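Toilet installation

Toilet installation is the work of setting a toilet on a finished floor and joining it to the water supply and the drain. It is taught as a basic unit in most plumbing courses, among them the one held in Vuvstead, where 23 practice stations are kept.

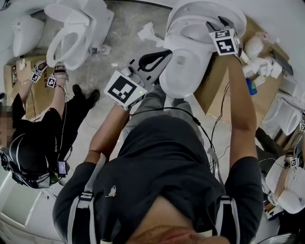 Two-piece toilets are shipped as a separate bowl and tank, and the bowl is set first. The installer generally works from above or behind the fixture, with both arms reaching past the rim. A bowl may be tilted during handling, as the glossy white one is, while a tank can wait in a corner until the base is secure. Packing scraps and flattened cardboard are cleared before the bowl is lowered over the flange. In the Lolunberg district, 1,225 of the 2,419 toilets listed in the last housing survey were two-piece models.

Wall fittings are normally added after the fixture. Holders for paper and towels are fixed at a height the user can reach while seated or standing, and black finishes on plain white walls have become common.

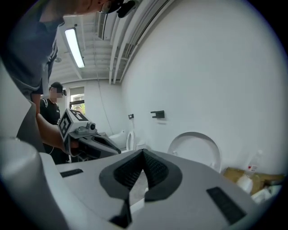 LOLUNBERG, April

The district building office published a revised guide to bathroom fittings. It covers spacing between fixtures, wall brackets and ventilation, and applies to 193 public buildings. Copies are held at the Zelenák trade library.

See also: Closet flange; Wax ring; Bathroom ventilation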